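Insert pulling out of honeycomb panel during torque check
Plarnow Forum > Structures and Composites

Valter Eide
Posted in November

I have a sandwich panel for a small satellite equipment deck: carbon/cyanate ester skins, aluminium honeycomb core, potted M4 inserts. On the last panel two inserts turned in the potting during the torque check, well below the value on the drawing. The other inserts on the same panel held. Same adhesive batch, same operator, same cure.

The panel was made by Ginholm and the inserts were potted by us. Bores were drilled with a carbide cutter, vacuumed, wiped with isopropyl alcohol and left for 320 minutes before potting. Pull-out coupons from the same batch failed at 525 N minimum, against a requirement lower than that. There is no torque-out coupon in the plan.

Is this a surface preparation problem on the insert, or incomplete fill? And can the two positions be repaired without scrapping the panel?
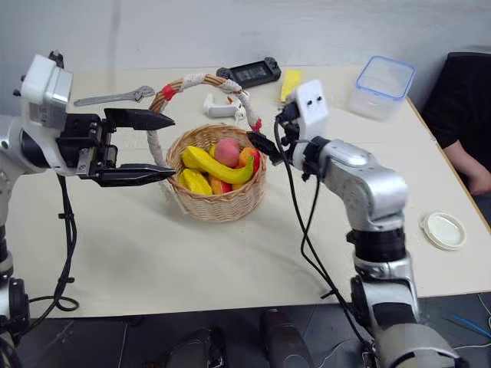 I should add that the inserts were supplied anodised and went in as received. We have not abraded them on earlier panels either, and those passed.

Grirkik

Could be the adhesive. Check the shelf life. We had a tub that had been out of the freezer too long and it never went properly hard.

Cartwright

Pull-out and torque-out load different things. In pull-out the flanges bear on the potting and the load goes into the core by shear, so a poor bond on the insert body can still give a good figure. In torque you rely on the bond and on whatever flats or knurling the insert has. Your coupons say very little about this failure.

Look at the removed inserts first. Bare metal all round means adhesion failure: degrease, abrade lightly or prime, and handle with gloves afterwards. Resin on one side only means a void. If you fill through one hole and vent through the other, keep going until clean resin with no bubbles comes out of the vent, then top up after a few minutes when the level drops.

For the repair, core out the old potting to the next insert diameter, check that you have not cut into the far skin, and re-pot with an oversize insert. Edge distance needs checking again, and the stress engineer has to agree it. Do a tap test or ultrasonic scan around both positions before you start.

Add at least three torque-out coupons to the plan, made on the same day as the panel.

Valter Eide

Both inserts came out with bare metal all round. Nonconformance raised, oversize inserts on order. Shelf life was in date, 83 days remaining.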